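Westley rules (hand-held gripper recording)

The Westley rules are a set of working rules for recording manipulation tasks with a hand-held gripper fitted with a camera. They cover the preparation of the work surface, the position of the gripper at the start and end of a recording, the handling of electrical items used as task objects, and the labelling and rejection of finished recordings. The rules take their name from Westley, the test laboratory where they were drafted. Their main author is Sarahí Arellano. The current edition is dated January 9, 2021.

The rules are voluntary. They have no legal force and do not replace national requirements on electrical safety or machinery. Suppliers and customers may refer to them in a contract, in which case the edition has to be named.

Scope

The rules apply to a tool held and moved by a person, with two opposed fingers and a camera fixed to the same body as the fingers. The recordings are later used to train or test a robot arm carrying a matching gripper. Work in which the arm itself is driven during recording, by joystick or by a second arm, falls outside the scope. So does work with suction cups and with hands of more than two fingers.

Tasks are divided into three classes. Class A tasks involve rigid objects with no moving or connected parts, such as blocks and cups. Class B tasks involve objects joined by a cord, hinge or lid. Class C tasks involve liquids, powders or heat. A power strip and plug belong to Class B, and are also subject to the electrical clauses described below.

Terms

Episode: one recording of one task, from the start position to the end position.

Start position: the pose of the gripper in the first image of an episode. Both fingers have to be in view, open, and clear of every task object.

Working gap: the space between the two finger faces.

Reset: the return of the task objects to a permitted layout between episodes.

Operator: the person holding the gripper. A second person who checks the table and the file is called the checker. The rules allow one person to do both jobs for Class A only.

Work surface

The surface should be flat, matt and of one colour. A pale surface is preferred for dark fingers and a dark surface for pale fingers. Where the task objects are the same colour as the surface, as with white electrical goods on a white table, the rules permit the arrangement if the edges of the object can be made out by their shadows. Lighting should be even and should not throw a hard shadow of the gripper across the object.

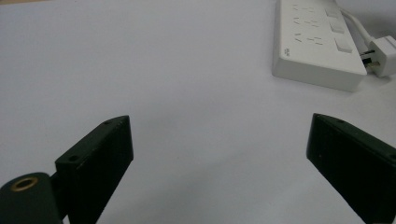

Gripper fingers held apart over a white tabletop, with a power strip and plug further back.

Tools, packaging and spare objects are removed before the first episode. Items that are not part of the task may be left on the table only when the task sheet lists them as distractors. Where a board or sheet is laid over a table, its edge may appear in the image, but it has to be fixed so that it does not move when a finger touches it. Tape on the upper face is not allowed, as its outline can be mistaken for a layout mark. Clips or tape underneath are accepted.

The surface is wiped at the start of each session. Wiping between episodes is required for Class C and optional for the others.

Condition of the fingers

Light scuffing of the finger faces and edges is accepted. Cracks, loose screws and missing inserts are not. Screw holes may be left open if they are open on the matching gripper as well. The operator checks both hinges for play before each session and after any drop, however small. A finger that has been replaced is entered in the session log, together with the episode number at which it was first used.

Fingers wear with use, and worn faces hold smooth plastic less well than new ones. The rules set an inspection interval of 1,000 episodes and a replacement interval of 4,000 episodes. The second figure was taken over from an earlier in-house procedure at Westley and was set for hard plastic fingers without rubber pads. Users with padded fingers are told to find their own interval by test and to write it into the task sheet.

Electrical items as task objects

Power strips, plugs, adaptors and cords are common task objects, because they are found in most rooms and call for careful alignment. The rules treat them as mechanical objects only. The following clauses apply.

A strip used in an episode must not be connected to the mains, directly or through another strip or adaptor. Switching it off at the wall is not sufficient; its own plug must be out of the wall socket.

A strip with a damaged case, bent contacts or exposed wire is withdrawn from use, even though it is never live.

Strips and plugs set aside for recording are marked on the underside and are not returned to general use. Repeated insertion by a gripper can loosen the contacts.

The fingers may hold a plug by its body. Holding it by the pins or by the cord is recorded as an error, unless the task sheet asks for cord handling.

Metal fingers, or fingers with metal inserts in the contact faces, need written approval for any electrical item. Inserts in the hinge block are outside this clause.

Where a strip has rocker switches, their positions are noted on the task sheet and returned to the same state at each reset. An exception is made for tasks in which pressing a switch is the aim.

Layout and start position

Each task sheet gives a zone for every object and a range of angles. Within these limits the operator varies the layout between episodes. Placing an object square to the table edge every time is listed as a fault, as are layouts repeated from memory. For a connected object, the zone applies to the body and the cord is left to fall as it will, provided that it does not lie across the working gap at the start.

At the start position the fingers are open and the working gap is empty. The main object has to be at least partly in view. It need not be complete: a strip that runs out of the top or side of the image is accepted if enough of it can be seen to give its direction. For plug tasks, the rules add that the pins should be visible where the layout allows, so that their direction can be judged before the approach begins.

The gripper is held still at the start position for a short pause, after which the approach is made in one smooth movement. Searching movements, in which the operator goes back and forth to find the object, are cut or the episode is rejected. The operator's free hand stays out of view from the beginning of the pause to the end of the episode.
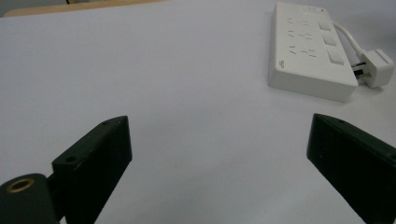 End position and reset

An episode ends when the fingers have opened and moved clear of the object. Stopping the recording while an object is still held is allowed only for grasp-and-lift tasks. The reset is never part of the episode. It is done by hand, with the gripper put down or turned away, and the checker confirms the new layout before the next recording starts.

Labelling and rejection

Each episode is labelled as completed, failed or void. A failed episode is one in which the rules were followed and the task was not achieved; it is kept. A void episode is one in which a rule was broken, and it is removed from the delivered set. The label is given by the checker on the same day. Operators may add a comment but may not change the label.

If fewer than 70 per cent of the episodes in a session are left after void episodes have been removed, the whole session is examined before any part of it is delivered. The usual causes are given in an annex: a shifted table sheet, a loose hinge, a dirty lens, or a task sheet that two operators have read differently.

Use and variants

Trondovex, a supplier of recorded manipulation data, adopted the rules in full and prints the clause numbers on its task sheets. Sang uses them with one change: the operator labels the episodes and the checker reviews a sample. Vundavwood, which makes work tables and test boards, sells a board cut to the surface clauses, with a matt white face on a wooden base.

The most frequent objection concerns the bare work surface. Critics hold that a cleared table gives recordings unlike an ordinary desk or kitchen, and that a robot trained on them may do poorly where there is clutter. Arellano's notes to the current edition answer that clutter should be brought in by the task sheet, where it can be listed and varied. The notes also record a request to extend the electrical clauses to battery packs, held over for a later edition.

See also

End effector
Learning from demonstration
Machine safety
Test fixture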